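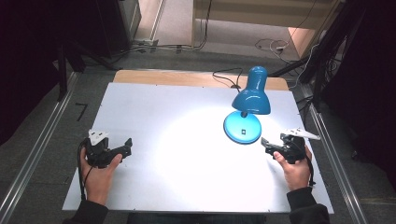 Kurndale, August

Unit 3: Task Lighting and the Portable Lamp
Course 2901, Workshop Practice
Notes prepared by Magnus MacBrayne

Scope of this unit

General room lighting was covered in Unit 2. These notes deal with the small directional lamp and the surface it lights. The lamp above the dateline is typical of the class: round base, slender neck, bell-shaped shade turned down toward the work, switch on top of the base. The same terms are used in the lab sheet.

1. The pool

A shaded lamp aimed at a flat surface produces a bounded bright area, called the pool. With the shade square to the surface the pool is close to circular. As the shade is tilted, the pool stretches into an ellipse and its far end becomes dimmer. On a plain white board the boundary is easy to read, and all pool measurements in this course are taken on white.

Two diameters are recorded. The inner diameter is the region in which brightness looks even. The outer diameter extends to the point where the edge of the pool can no longer be told apart from the board. The band between them is the falloff. A deep bell shade usually gives a narrower falloff than a shallow dish.

2. Height and distance

For a small source, illuminance on the surface drops with the square of the distance. Doubling the distance leaves one quarter of the original value at the center. The rule is an approximation for a shaded lamp. The shade reflects part of the output, and at close range the source cannot be treated as a point. Expect measured values to depart from the rule when the shade is low. Record the departure and do not correct for it.

Measure distance from the lower rim of the shade to the board, along the axis of the shade. Students often measure vertically from the top of the shade, which gives a number that cannot be compared with anyone else's.

3. Surface

A white board returns most of the light that falls on it. Bare wood returns less and shifts the color toward yellow. Dark carpet returns very little. The contrast between a bright board and a dark surround is tiring over a long session – keep some general lighting on for close work of more than 20 minutes.

A glossy surface adds a mirror reflection of the source. Lower your head to working height and look for it before starting. If it is visible, move the lamp to one side until it leaves the line of sight.

4. Position of the base

The base stands to the side of the work and slightly back, with the shade reaching in over it. For writing, put the lamp opposite the writing hand. For two-handed work there is no single correct side, and the lamp is placed where the shadow of the busier hand falls clear of the task.

The cord leaves from the back of the lamp and goes over the far edge of the board. It should not cross the lit area. Leave enough slack that the base can be turned through a quarter circle without pulling.

5. Lab sheet

Set the lamp on the board and mark the outline of the base in pencil. Measure both pool diameters at three shade heights. Tilt the shade by around 20 degrees and repeat at the middle height – give the long and short axes in this case. Sketch each pool to scale on the Emwood grid paper.

Switch off and let the shade cool before handling it. Adjust the lamp by the neck or base only.

Reading: Tristusov, chapter 2, sections on shades and falloff. The tables at the back are optional.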